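Search threads

Rodica Husar
Thursday, 7:40 am

Right, I've now read the whole Ollik "declutter your home in 29 days" plan so you don't have to. I have some doubts. Thread.

Day one is "take everything out of every cupboard". Every cupboard. On a weeknight. I have a job and a kid with swimming at five. Whoever wrote this has a spare room to put it all in.

Then you're meant to sort it into keep, give and bin. Fine, my nan did that with three garbage bags and no app. The Ollik app is free until you want to save your list, and then it's 40 dollars a year.

The big claim on the front page is that the average household owns 667 things it doesn't use. Where's that from? I went looking. It links to a blog post, which links to another blog post, which links back to Ollik.

Does a box of screws count as one thing or 300? Because that changes my score quite a lot.

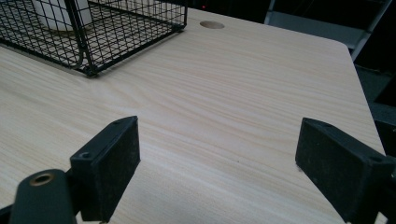 Also, every one of these plans ends with you buying storage. You get rid of your stuff for four weeks and then there's a page of tubs, trays and labels with a discount code. I'd have more time for the idea if it stopped at the op shop.

A friend swears by the Fajardo method instead, where you do one drawer a night and never touch it again. I asked how her drawers were going. She's done two. It was February when she started.

To be fair, some of it is sensible. Chucking out dead pens, yes. Putting the batteries in one spot, yes. I did both on Sunday night and it took as long as the kettle.

What gets me is the before and after stuff. The after kitchen has one lemon in it. Where's the toaster? Where are the school notes? Show me that kitchen in September and I'll think about paying.

Someone has replied that Sundar is better because a real person rings you each week to check in. I don't want a stranger ringing me about my linen press. My mum already does that for nothing.

And no, I don't believe a tidy bench cures bad sleep. The plan says so on day 12 and again on day 20, with no source either time. I slept badly when I lived in a share house with one fork to my name.

If you've done the full 29 days and your place is still neat a year later, tell me. I do want to hear it - but I'll be asking what's in the garage.

Muting this now, I've got lunches to make.

Contact | © Rellell | Back to top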